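Music Education Methods, Week 2
Handout prepared by Saimi Niskanen, 15 January 2018

Rehearsing the beginner band

Last week we discussed how to choose the first pieces. Today we look at the warm-up, which many student teachers make too long. For a class of 41 players at Vurngate school, Bjarke Kjærgaard keeps it to long tones, one scale and a short chorale. The colour of the sound comes first, and the speed can wait until May.
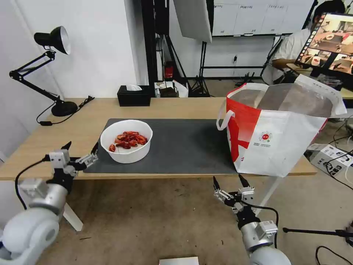

A bowl of crayfish and a shopping bag on the table.

Listening before playing

Before the instruments come out of their cases, let the pupils sing the melody on a neutral syllable. Those who cannot sing it in tune will seldom play it in tune. Please read the Lozano chapter on this and practise with your partner.

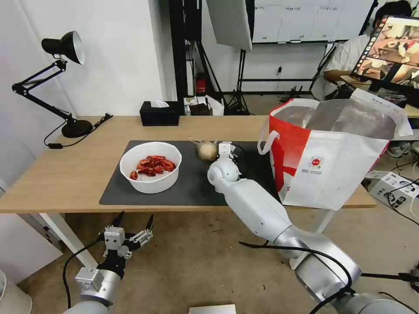

Rhythm reading should begin with clapping and speech. Take words that the children know and let them find the stress. "Onion" gives two or three syllables, depending on who says it, and this makes a good discussion. "Bowl" gives one, for the crotchet. Write the chosen words under the notes, then remove them line by line.

For next time: bring a warm-up plan of up to 800 words.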